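Appel à participation : on cherche du monde pour finir un bras robotisé à l'atelier Wenenetti

Publié le 18 novembre 2020 par Hryhorii Hordiienko

Bonjour à toutes et à tous,

Le projet Mirar cherche des participants pour l'hiver ! Mirar, c'est un bras robotisé de table que nous construisons le soir à l'atelier partagé Wenenetti, avec des pièces imprimées sur place, des moteurs d'occasion et beaucoup de café. Il doit savoir prendre un petit objet, le poser là où on lui demande et recommencer. Pour le moment il prend très bien, il pose parfois à côté, et il recommence quand il en a envie. Bref, il y a du boulot, et du boulot passionnant.

Nous sommes 6 autour du projet, avec des parcours très différents (une ébéniste, deux étudiants, un électricien à la retraite, une prof de maths et moi, qui répare des vélos dans la vraie vie). On n'a pas de chef. On a un cahier à spirale où chacun note ce qu'il a fait avant de partir, et ce cahier est tenu avec un sérieux qui m'épate encore.

Où on en est

La mécanique tient debout. L'épaule a été refaite avec des roulements corrects, le coude ne grince plus, et la pince ferme droit depuis qu'on a changé les biellettes. La carte de commande, on l'appelle Briltum, du nom écrit au marqueur sur la boîte de récup dans laquelle elle est montée. Elle marche, mais son câblage mérite mieux que des dominos et du ruban isolant. Le budget dépensé depuis le début est de 1596 euros, outillage compris, et toutes les factures sont dans le classeur pour qui veut refaire la même chose chez soi.
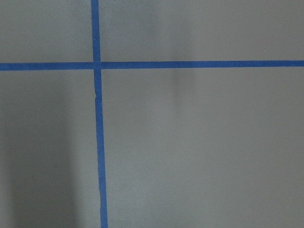 Le gros chantier de l'hiver, c'est le repérage : apprendre au bras à savoir où il se trouve au-dessus du plan de travail, avec la petite caméra du poignet. On aurait pu imprimer une belle mire bien propre, et on le fera sans doute. En attendant on travaille avec du ruban de masquage bleu sur fond gris, deux bandes qui se croisent, et c'est un excellent professeur. La bande verticale penche un peu, l'autre remonte doucement vers la droite, et il y a même un petit accroc au bord du ruban sous le croisement. Le programme doit trouver le croisement malgré tout ça, et malgré la grande ombre à gauche qui assombrit le gris. Si vous aimez ce genre de casse-tête, venez, on vous attend les bras ouverts !

Ce qu'on aimerait trouver

Quelqu'un qui a déjà touché à la vision par ordinateur, même en amateur, même il y a longtemps. Notre code est en Python, il est lisible, il est commenté en français avec des fautes.

Quelqu'un qui soude proprement et qui accepterait de reprendre le faisceau de Briltum avec notre électricien. Il est adorable et très à cheval sur la couleur des fils.

Une ou deux personnes sans aucune expérience technique, pour manipuler, mesurer, poser du ruban, noter les écarts et nous dire quand la notice est incompréhensible. Je tiens beaucoup à cette place-là : c'est par là que je suis entré dans le projet.

Une personne qui dessine, enfin, pour la notice de montage qu'on mettra en ligne avec les plans.

Comment ça se passe

Les séances durent 2 heures, en soirée. On s'y tient, les voisins du dessus dorment. Comme l'atelier est fermé au public en ce moment, on démarre en visio, et le travail sur le code et la notice peut commencer tout de suite à distance. Les séances sur place reprendront dès que ce sera permis, en tout petits groupes et masqués. On voudrait présenter le bras en avril.

La participation est bénévole et gratuite. Le matériel est fourni, y compris les lunettes de protection. Si vous avez un ordinateur portable, apportez-le, sinon il y en a un vieux qui fait très bien l'affaire. Les mineurs sont les bienvenus à partir de quinze ans avec un mot des parents.

Pour nous rejoindre

Écrivez-moi via le formulaire de contact de l'atelier, en mettant « Mirar » dans l'objet, ou glissez un mot dans la boîte aux lettres du 61, rue Rivadeneyra (la porte verte au fond de la cour). Quelques lignes suffisent : ce qui vous attire, les soirs où vous êtes libre, et si vous préférez le tournevis ou le clavier. Pas besoin de CV. Je réponds à tout le monde, en général dans la semaine.

À très vite !

Hryhorii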